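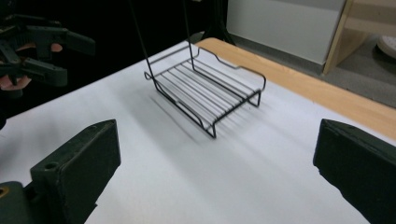
Day 2 of comparing fingertips on the hand-held grippers, Skeltance pads against the Vaněk ones. Wire is where they differ most, so the test object is a black wire rack on a white table. The thin parallel wires throw a striped shadow on the tabletop, and our depth estimate keeps treating the stripes as part of the rack.

Same routine for both sets: close on the rim, lift, hold, set down. 7 grasps per position, 5 positions.

Skeltance: good on the rim, poor on the slats. The pad is too stiff and the wire rolls out as it closes.

Vaněk: softer, so it wraps the wire a bit. Slower to let go. Twice the rack came back up with the finger when I opened.

Camera notes. The fingers take up both bottom corners of the view at this mount angle. Fine for big objects. With a low rack I lose the near leg in the last part of the approach. Going to tilt the mount up and rerun.

Log is at 3573 frames so far, both sets together. Still need to label the slips.

Next is the Aldale controller with the same pads. If anyone has a grip force setting that works on thin wire, please send it.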